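外带杯盖研究

我有一个坏习惯，喝完咖啡舍不得扔杯子。严格说来，杯子是扔了的，舍不得的是盖子。抽屉里现在有三十一个盖子，洗干净，晾干，按高矮摞着。有一次我妈来，拉开抽屉想找剪刀，看了一会儿，又轻轻推了回去，当晚打电话问我最近工作压力大不大。

压力不大。我只是觉得一个东西每天贴在嘴上，总该有人认真看一眼。

事情是从十一月开始的。公司楼下原来那家咖啡店搬走了，换来一家叫 Arnen 的，招牌小得像怕被人认出来，店里只卖四样东西，菜单印在一张比名片大不了多少的卡片上，挂在收银台后面两米远的墙上。第一天我眯着眼读了半天，最后说，要个黑的。店员说，好的，杯子也是黑的。我当时以为他在开玩笑，后来发现他这个人从不开玩笑。

原来那家用的是白纸杯，平盖，盖子中间有个小舌头，要抠起来往后一折，扣进一个凹槽里。理论上它会乖乖待在凹槽里。实际上你每喝一口，它就弹回来一点，喝到第三口正好戳在鼻尖上。我忍了它两年，鼻子也忍了两年，店搬走那天我站在门口看了看空柜台，心里只有一句话：舌头也跟着走吧。

Arnen 用的是隆起来的盖子，边上一圈高高的沿。我头一回喝的时候下巴抬得太早，咖啡还没到，人已经在看天花板了。这种盖子要求你多仰一点点头，就那么一点点，在电梯里尤其显眼，旁边的人会以为你在看楼层。但是它不弹，不戳，走路时晃出来的几滴会积在沿里头，不会顺着杯身爬到袖口。我有一件浅灰色的大衣，袖口上的地图都是平盖时代画下的。

同事 Byung-chul Cheon 对此有不同意见。他坐我斜对面，是全公司唯一一个用吸管喝热咖啡的人。别人劝过他，说会烫，说塑料味，说看着像在打点滴，他一概点头，然后继续吸。他的理由是牙齿。他说他算过牙医的账，吸管便宜得多。我问他烫不烫，他说烫，所以喝得慢，所以一杯能喝一上午，所以又省了一杯。这套算法我找不出毛病，只好去找吸管的毛病。

吸管的毛病很多。首先是插不准。隆起来的盖子上那个口，是给嘴设计的，形状长长方方，吸管放进去就像一个人住进了会议室，东靠一下，西靠一下，永远站不直。你低头去叼，它转到左边，你追到左边，它又绕去后面。Cheon 的办法是先用两根手指捏住，再把嘴送过去，姿势很像在给自己喂药。他一边敲键盘一边这么干的时候，我一般选择看窗外。

其次是长短。Arnen 给的吸管是配冷饮大杯的，插进小号热杯，露在外面的比泡在里面的还长。Cheon 试过剪，剪口斜了，喝到最后呼噜呼噜响，整层楼都知道他喝完了。后来他不剪了，宁可让那根东西高高戳着。有一回他起身接电话，袖子一带，吸管弹了出去，一串褐色的点子落在 Grimdale 项目的验收单上，位置正好在“无异常”三个字旁边。那张单子后来居然也签了。

为了公平，我做过一个星期的实验，午饭后自己也用吸管。第一天烫了舌头。第二天学聪明了，等，等到忘了，再喝的时候已经凉透。第三天我发现用吸管喝咖啡是闻不到咖啡的，香气都从旁边走了，到嘴里的只有苦，像听人转述一个笑话。后面几天我是凭毅力喝完的。实验结束，我给 Cheon 写了半页纸的总结，他回了一个拇指。
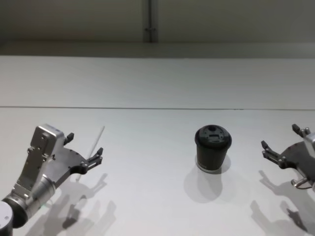
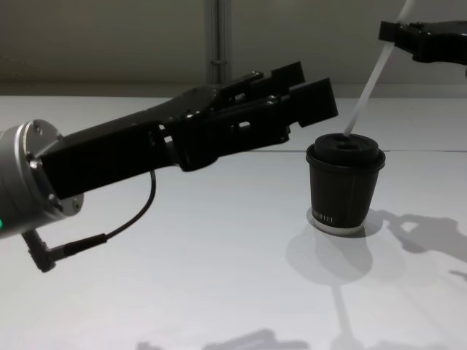
再说杯子本身。黑杯子我起初是看不上的，总觉得它在装深沉，后来发现它有一样实在的好处，就是不显脏。白杯子喝到一半，杯口一圈褐色的渍，开会时摆在桌上，像一份对主人不利的证词。黑杯子喝成什么样都是一副刚端上来的神气。坏处也在这里，你永远不知道它是满的还是空的。我已经有六次端起一个空杯子，郑重其事地喝了一口空气，还咽了下去。

更严重的一次是反过来的。我以为是空的，顺手往垃圾桶里一丢，里面还有大半杯。保洁阿姨没说什么，第二天垃圾桶旁边多了一张纸条，写着“液体请倒水池”，字很大，感叹号有三个。我认得出那是写给谁的，全办公室也都认得出。

杯底和杯身那圈接缝也值得说两句。纸杯漏，十有八九从那里漏。Asunis 那边的会议室有一种纸杯，我至今记得，放在桌上二十分钟没事，一拿起来，底下一个完整的圆印，圆得可以拿去教几何。他们的人大概习惯了，每个杯子下面垫两张餐巾纸，动作熟练，谁也不提。我那天没垫，走的时候合同封皮上多了一个圆，回来以后领导问这是不是对方的章。

我后来专门去问 Arnen 的店员，他们的杯子为什么不漏。他想了想，说，因为没有漏。我说我的意思是，是不是纸厚一点，还是涂层不一样。他又想了想，说，你可以坐在店里喝，店里有瓷的。这句话我反复琢磨了一路，觉得他说得很对，同时觉得自己受到了某种批评。

瓷杯我也试了。没有盖子，没有口，没有沿，仰头的角度完全自由，喝之前可以低头闻一闻，看得见还剩多少。各方面都很好。坐了三十分钟，手机响了四回，回去的时候 Cheon 告诉我领导来找过我两次，他替我说我去洗手间了，两次都是这么说的。现在领导见到我，会关心地问一句肠胃。

所以还是外带。我跟盖子的关系大概就是这样，谈不上喜欢，每天见面，摸清了彼此的脾气。抽屉里那三十一个，我答应了我妈要处理掉。Meredith 幼儿园的老师在楼群里问过谁家有干净的杯盖，说小朋友做手工能用，要五十个左右，拿来做车轮。我去报了名，又把平盖挑出来看了看，那些小舌头年纪大了，一个个软塌塌的，早就弹不动了。

平盖先送走，高的我再留一阵。还差十几个，我让 Cheon 帮忙攒，他说他的盖子都让吸管磨花了，问小朋友介不介意。我说车轮嘛，花一点像跑过长途的。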